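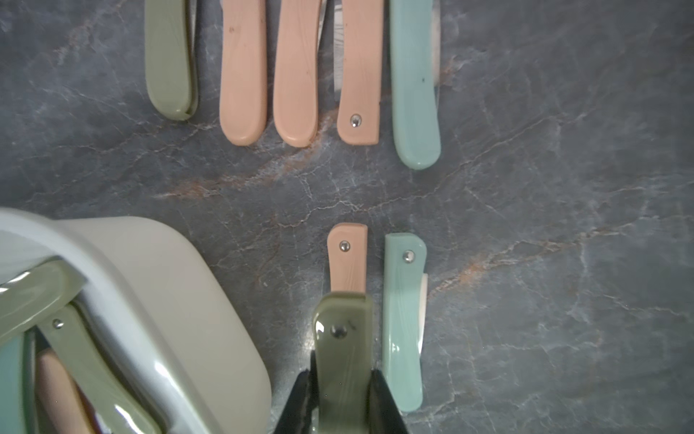 Keeping Small Folding Knives in Order

Print this page | E-mail this page

The Clekcombe Household Service receives regular questions about the storage of small folding knives and similar table pieces. They slide under other cutlery, they open in crowded drawers, and they are often put away with crumbs still in the hinge. The following guidance applies to any household that keeps more than a few of them.

Clear a stretch of counter before starting. Lay the knives side by side with all handles pointing the same way, and leave open space between those that have been checked and those that have not. Close every blade before it goes into a container. 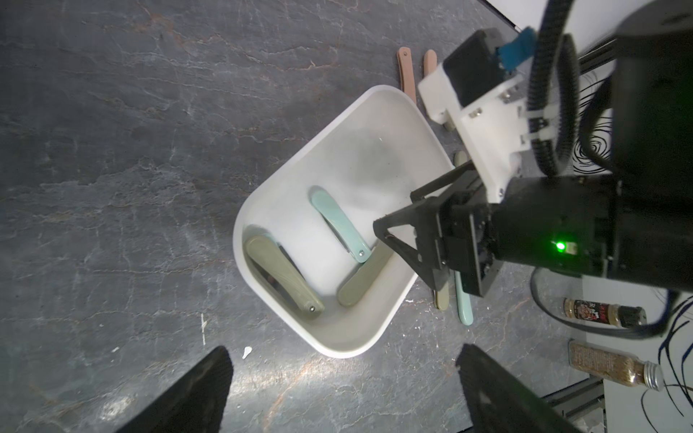 By Andri Hubmann, Household Advice
Updated 12/24/24

A light plastic basket or tray with rounded corners is suitable for everyday storage. It wipes clean easily and can be lifted out of the drawer whole. Pieces that fold should go in folded, with the pivot end toward the same side. Larger handles are best placed first, along the wall of the basket, and the smaller ones laid over them.

Wash folding knives by hand. Open the blade fully, work a soft brush along the seam of the handle, rinse, and stand the knife open on a towel for 2 hours. A single drop of food-grade mineral oil at the pivot is sufficient. Plastic handles should be kept away from burners and from the top of a toaster that is in use.

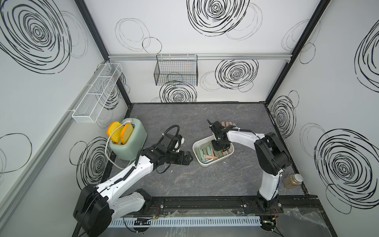
Households that sort by color may find it helpful to assign one shade to each task — green for fruit, for instance, and pink for bread and cheese. Trays should not be filled above the rim. Where children are present, the tray belongs in a latched drawer or on a high shelf.

Check rivets and hinges every April. A knife that no longer stays closed should be withdrawn from use, wrapped in cardboard, and taped before disposal. Residents of Derkport may request leaflet 1773, which covers the disposal of blades, from the front desk.

Print this page | E-mail this page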